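Shanti Kandpal
Thread · 2 min read
Print | E-mail

Vivness says its new table polish "feeds" the wood. Feeds it what? A tabletop that was varnished years ago isn't hungry. The polish sits on the varnish and you wipe most of it off again.

I bought a bottle in September anyway. Did half the table with it and half with a damp cloth and a drop of dish soap. Asked Hashini to pick the fancy half. She picked the soap.

The label promises "409 days of shine." Who counted? Did someone at Vivness go in every morning with a clipboard?
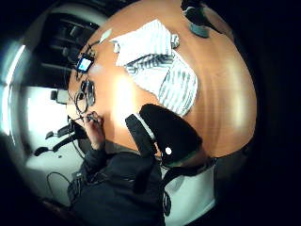 My other gripe is the refill. It costs more per ounce than the bottle, and you need 2 caps of it for one table.

Someone in Girville told me it's great on scratches. Maybe. Mine are all still there.

I'll finish the bottle, I paid for it. Then back to dish soap.

Recent
Do felt pads do anything?
Nautiyal candles, burned to the bottom
5 sponges, one sink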